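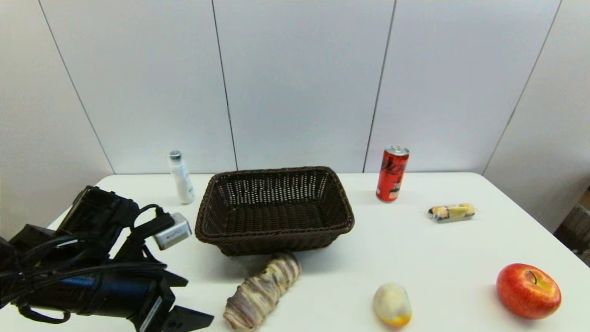

*Twisted loaf, basket and red drink can on a white table.*

## Week 4: Bread, prices and the people who shouted about them

Bring last week's reading if you did it. If you didn't, bring a pen and look thoughtful.

Most towns before the railways had some rule about what a loaf could cost. In Folbridge, our main case, the rule worked backwards from what you'd expect. The price stayed put and the loaf changed size. A penny bought you a penny loaf, always, and in a bad year the penny loaf was something you could lose in a coat pocket.

The weights were set by the town officers after a look at the grain market on Saturday. Bakers were allowed their costs plus a small sum for their trouble, and they complained about the small sum for 300 years without a break. Their petitions survive in great numbers. Read two and you have read them all, though I'm still going to ask you to read four. 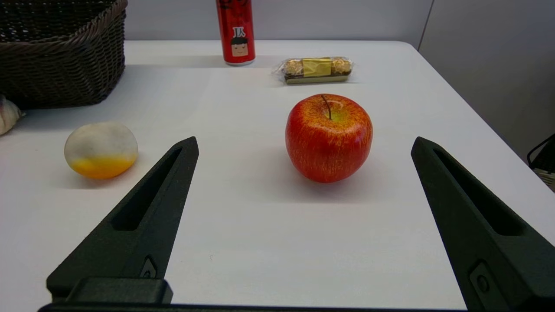

The officers, for their part, were certain every baker was a cheat. Some were. The usual tricks were short weight, bean flour and a damp crumb, water being cheaper than wheat and just as heavy. Fines were small and the same names come up year after year, which suggests that the fine was treated as a sort of rent.

**Terms to know**

- *Assize*: the rule fixing weight against the price of grain. Nothing to do with murder trials this week.
- *Maslin*: wheat and rye grown and ground together. Eaten by most people, praised by very few.
- *Forestalling*: buying up goods before they reach the open market. Everyone's favourite accusation.
- *Short weight*: see above, and see most of the court rolls.

### When it went wrong

Bad harvests did not lead straight to riots. People went hungry quietly for long stretches. What brought them into the street was grain going *out*: carts heading for the port at Flumarar while the market stalls stood bare. The crowd would stop the carts, sell the grain on the spot at what they called the old price, and quite often hand the money to the owner. He was rarely grateful.

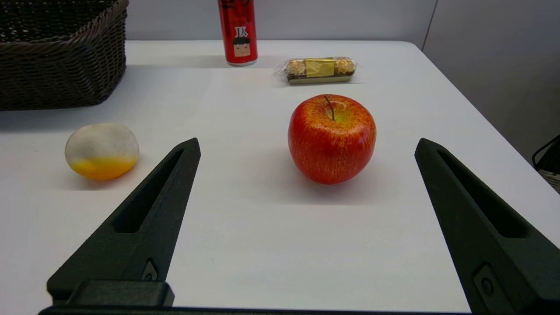
Gourlay's book (chapter 7, and please do read the footnotes, where he keeps all his grudges) argues that these crowds had a clear idea of what was fair and stuck to it. The older view was that hungry people behave like hungry people and there's no more to be said. You'll notice that the older view was mostly written after lunch.

Compare Grirnovberg, where there was no fixed weight at all and the council ran its own granary. It bought in good years and sold in bad ones, at least on paper. In practice it bought late, stored badly and fed a large number of mice at public expense. There were fewer riots all the same, and I would like you to have an opinion on why.

**For the seminar**

1. Who gained from a fixed price and a shrinking loaf?
2. Why did crowds pay for grain they could have taken?
3. Is a granary full of mice better than no granary?

Essay plans are one side of paper. Around seven of you handed in three sides last time, and I read the first.

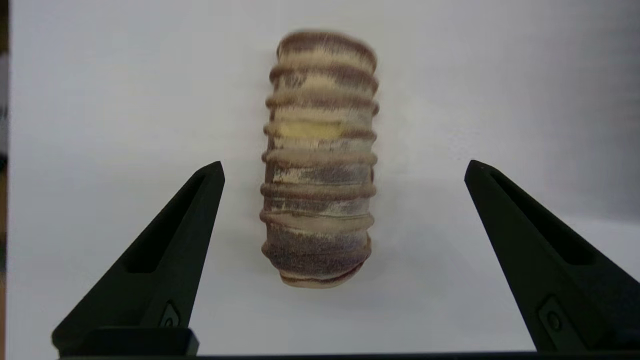 Vilhjálmur Þorgeirsson wrote back on the draft of this handout that I'm too hard on the granary. The mice, he says, appear in only one report, written by a man who wanted the keeper's job, and the accounts show that grain did go out to the poorer streets in both of the worst winters. He'd also like question 3 reworded. I have left it as it is, but anyone who answers it should deal with his point first.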